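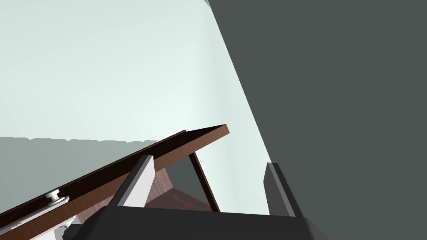
2020-03-31

With the season called off I've had time to go back over our last proper match, the home game against Phuthong in January. We lost it 3-2 after leading 2-0 at the break, and I still think about it more than I should.

For anyone new here, I follow Herkach, who play in the second tier of our regional soccer league. I've had a season pass for years and sit on the far side, near halfway. It's cold over there, but you get a good view of the shape of both teams.

The first half was as well as we've played. Bolletti had us in a 4-4-2 with the wingers tucked in, and Phuthong couldn't get through the middle. We scored from a corner and again from a long throw, which won't win any prizes but counts the same. Their keeper should have come for the second one. The attendance was given as 1158, a decent crowd for us at that time of year, and most of them were in a good mood in the line for tea.

Then we came out and sat back. I don't know if it was an instruction or if the players just drifted into it. Our back four dropped to the edge of the box and the midfield dropped with them, so every clearance came straight back. Phuthong moved their left back up to play almost as a winger and we never put anybody on him. The first two goals both came from his side. The third was a free kick that took a touch off the wall.
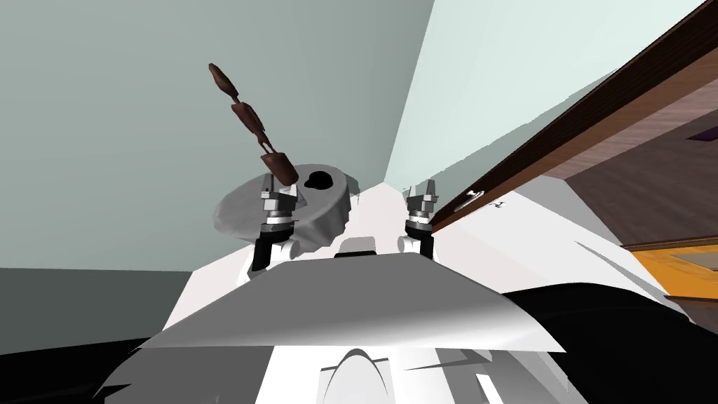
What bothered me most was the bench. We had a fresh striker warming up for what must have been up to 30 minutes, and he didn't get on until we were behind. If he'd gone on at 2-1 he could have held the ball up and given the defence a rest. He's quick as well, and their centre halves were both on yellow cards by then.

I wrote some of this on the supporters' page that night and got a fair bit of pushback. The main argument was that Bolletti was protecting tired legs ahead of the cup tie with Gomus. I can see that, but we lost the cup tie too, so it didn't do us much good. I went to that one by bus and got home after midnight.

I'm not calling for the manager to go. He took over a team with very little money and has kept us in the top half, and he has brought through some good young players. I'd just like to see us defend a lead further up the field.

Thandeka Adams saw it differently when I sent her a draft of this.

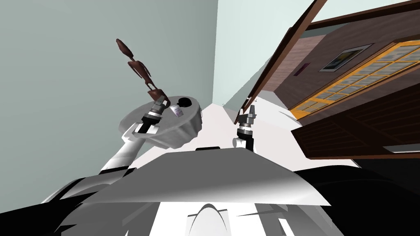
Thandeka Adams: I think you're being hard on the bench. We lost that game in midfield. Once our captain was booked he stopped tackling, and there was nobody else in there to win the ball. Putting on a striker wouldn't have changed that, because he'd never have seen it. I'd have taken the captain off at half-time, and I know how that would have gone down with the people behind us.

She may be right about the booking. I'd forgotten how early it came. I still would have made the change up front, and I'd have told the right winger to follow that left back wherever he went.

Nipon Phromma has offered to lend me his recording of the match, so I'll watch the second half again and see where our midfield was standing for the first two goals. After that I might do the Gomus game, if I can face it.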